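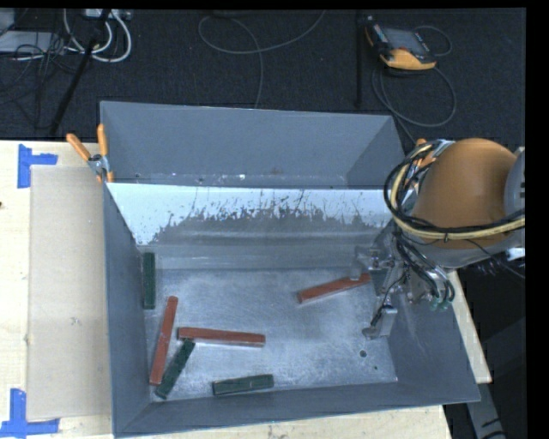
Fall Workshops for Parents Going Back to Work

Registration is open for the fall series at the Tomaritz Center, led by Wanda Malinowski. The four evening sessions cover updating a resume, explaining a gap in employment, asking for flexible hours, and setting up child care before the first day on the job.

Each session is limited to 33 people. The fee is $140 for the full series and includes the workbook. Child care is available on site for ages three and up – please request it when you register.

Tadeusz Olszewski will give the talk on flexible hours. He is also taking bookings from schools and parent groups through December.

To register, stop by the front desk or call extension 551 by 9/17/14. Single sessions will be sold at the door if there is room. Last year's workbook is still on sale for $5.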